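Setting up a tray-clearing demo for an open day with hand-held grippers

Asked by Flukumel

We run a visitor afternoon in November and want to show how demonstrations are recorded with hand-held grippers. Two people, one gripper each, one tray, a few pieces of tableware. At our rehearsal the spoon gave trouble: visitors could not tell whether it belonged on the tray or with the cup. Layout below, cup and saucer beyond the tray.
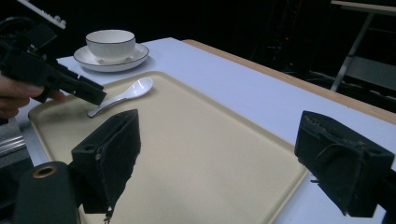

What I need to know

1. Should the start position be fixed, or varied between visitors?
2. Is worn foam on the fingers a problem for thin handles?
3. Cloth or bare table?

We expect 200 visitors and have one table.

Darkero
Posted Friday, June 16, 2023

Fix the start position for the public runs and vary it for the ones you intend to keep. Visitors copy whatever they saw the previous person do, so the variation has to come from you.

Foam: frayed edges are tolerable on a bowl or a cup. On a spoon handle the contact patch is small and a torn edge folds under it. Replace the pads beforehand and write the date on the back. We logged 1796 runs on one set, which was too many.

On the table, keep the surface plain. A cloth is kinder to ceramic, but it creeps when a tray is pushed, and wrinkles collect at the far corner. If you use one, clip it under the edge. Agree also where the second person's hand waits between moves. Beyond the far corner of the cloth works for us. 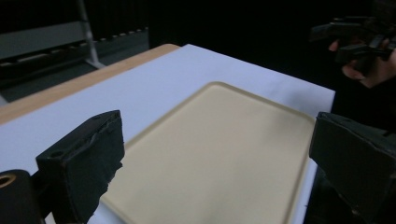

Mwangi Langat
4 posts

Agree on the pads, disagree on the start position. With a fixed start people in the queue get bored by the third run.

State the finished arrangement in one sentence and leave it on a card: spoon in bowl, bowl on saucer, tray clear. We did that at Arancibia and the queries stopped. Dark room with light on the table is fine, but tape the cables down before anyone comes in.
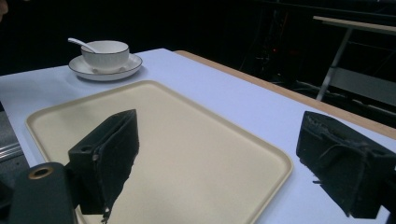

Tray clear, with the spoon in the bowl and the bowl on its saucer.

Skerkberg

bare table. we had cloth once and took it off after lunch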